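Unit 7: Operating rules for hand-held gripper stations

These notes cover the Jurholm station rules as used in the Plemville course. Read them before the lab session.

7.1 Markers. Each gripper carries a marker cube. Keep the faces clean and clear of sleeves. A scratched marker is replaced, never inked over.

7.2 Cables. Route them away from the working area -- a cable under load shifts the grip. Check strain relief before each session.

7.3 Session limits. A log holds 188 trials at most. Stop after 2 failed grasps in a row and recheck the zero position of both grippers.

7.4 Tableware and food. Use one plate per trial set. Soft items are gripped at the lowest closing force that lifts them.
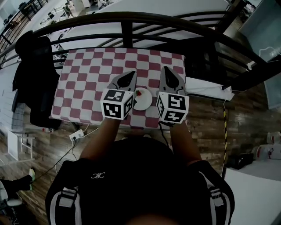

Wihongi objects that rule 7.4 leaves too much to the operator and would prefer a fixed force limit for each item class. The Clutard draft takes that approach. Compare both for the April assignment.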